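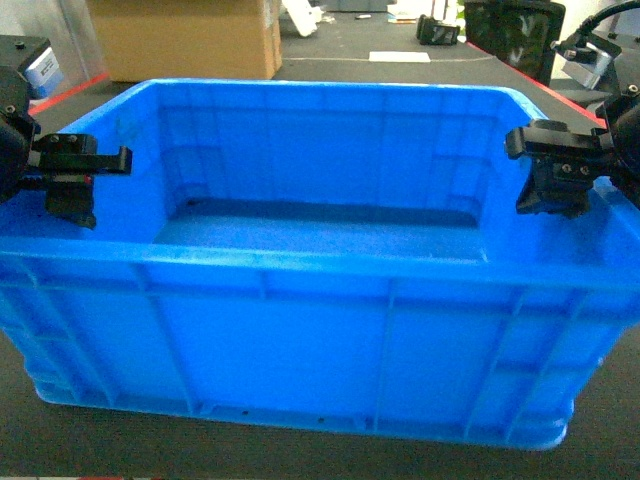

有读者留言认为,把“分住伴侣”和“分居”放在同一条目下处理并不妥当,前者的当事人并没有结束关系的打算,两个词在统计口径上也从未重合。现行条目采纳了这一意见,分居另见“婚姻分居”。

分住伴侣关系

分住伴侣关系(英语:living apart together,缩写LAT),又译“分开居住的伴侣关系”“异户伴侣”,指双方自认并被周围人认可为稳定伴侣,但各自保有独立住所、不组成共同住户的亲密关系形式。双方可以已婚,也可以未婚。该术语主要用于家庭社会学、人口学和老年学文献。

定义

多数研究采用三项判定条件:双方均承认伴侣关系的存在;双方各有常住地址;分住状态在调查时点上预期会持续一段时间。对第三项的解释分歧较大。较窄的定义要求分住出于当事人的选择,因工作调动、服刑、住院或签证等原因形成的两地居住不计入。较宽的定义只看居住事实,动机另设变量记录。

通勤婚姻与分住伴侣有部分重叠。通勤婚姻通常保留一处被双方视为“家”的主要住所,另一处为工作期间的临时住处;分住伴侣的两处住所地位对等,家具、账单和钥匙一般分别归属。周末夫妻在中文语境中含义较宽,学术写作中较少单独使用。

分类

Juhl分类法按形成原因将分住伴侣分为四型:

约束型:受就业、照护责任或住房条件限制,双方有意同住而暂不可行。
过渡型:关系处于早期,同住与否尚未决定。
偏好型:双方具备同住条件,选择维持两处住所。
混合型:一方属约束型,另一方属偏好型。

混合型在早期编码中常被并入约束型。后来的修订稿要求对双方分别施测,再合成伴侣层面的类型。单方受访的数据无法识别混合型,这一点限制了旧有数据的再利用。

测量

住户调查一般以住户为抽样单位,伴侣不在同一住户时,受访者往往被登记为“单身”或“无同住伴侣”,由此产生系统性漏计。补救办法是在婚姻状况题之后增设一题,询问受访者是否有不同住的稳定伴侣。

Kirden亲密与自主量表是该领域使用的专门工具之一,共19个题项,分为“情感接近”“空间自主”“经济独立”和“未来预期”四个分量表,采用五点计分。“空间自主”分量表在已婚样本中的区分度偏低,部分题项默认受访者有权决定访客时间,对与父母或成年子女同住者不适用。Fasto版为其简式,删去“未来预期”分量表,供电话访问使用。两个版本的总分不可直接比较。

人口特征

Premell追踪项目的样本为3000名有稳定伴侣的成年人,两轮访问间隔26个月。该项目的报告显示,年轻组以过渡型为主,中年组约束型比例上升,六十岁以上受访者以偏好型居多。第二轮访问时,过渡型中转为同住或关系终止的比例均高于其他各型,偏好型的状态变化最少。

项目将两处住所相距超过200公里者单独列组。该组面对面接触频率较低,关系满意度与其余受访者的差异在控制年龄和分住类型后减弱。报告未对因果方向作出判断,并指出远距离组的第二轮流失率较高,保留下来的伴侣可能原本就较为稳定。

中老年期的分住

丧偶或离异后建立的新关系中,分住较为常见。文献中列出的理由包括:保留原有住房及邻里联系;避免与双方成年子女在遗产问题上产生争议;不愿再次承担全部家务;在长期独居后已形成固定作息。女性受访者提及家务和照护负担的频率较高,男性受访者较多提及财产安排。

子女仍在家中居住时,分住的理由有所不同。受访父母多以维持子女的日常安排为由推迟同住,子女离家后再重新协商。协商结果不一,部分伴侣在此阶段合并住户,另一部分继续分住,并将腾出的房间改作他用。

照护是争议较多的议题。分住伴侣之间的照护义务缺少明确的社会规范,一方患病时,另一方是否搬入、由谁与医疗机构沟通、成年子女与伴侣的意见以何者优先,均无通行做法。质性研究中,轻度或短期患病时伴侣多提供日间照料,长期失能时照护主体往往转回子女或机构。短期搬入而后恢复分住的情形也有记录,但在间隔较长的追踪调查中难以捕捉。

关系过程

分住伴侣的冲突主题与同住伴侣有所区别。家务分配和日常开支引起的争执较少,见面频率、节假日安排和向亲属公开关系的程度引起的争执较多。情绪调节研究提出,独立住所为冲突后的暂时分离提供了便利,有助于生理唤起水平回落;反对意见认为,同一条件也便于回避,使分歧长期得不到处理。两种解释均有横断面数据支持,纵向证据不足。

日常联系多通过电话和即时通信维持。固定时间的通话与较高的“情感接近”得分相关,通话时长的相关性较弱。

法律与行政

各法域对未婚分住伴侣的处理差别较大。以共同居住为要件的同居登记制度通常不适用于此类关系,继承、医疗代理和住房租约承继等事项需另立文书。已婚分住者的法律地位一般不受居住安排影响,但在税务申报、住房补贴和社会救助审核中,可能被要求说明两处住址的用途。

批评

对这一概念的批评集中在两方面。其一,以住所划界可能夸大形式差异,一周有五晚同宿的伴侣与同住伴侣在生活内容上相近,却因各有地址被归入另一类。其二,偏好型以负担两处住房为前提,相关研究的样本偏向收入较高、拥有自有住房的群体,结论外推至租房者时需要谨慎。另有意见主张以每周同宿夜数等连续变量取代二分类,目前采用者不多。

参见

通勤婚姻
空巢期
再婚家庭
婚姻分居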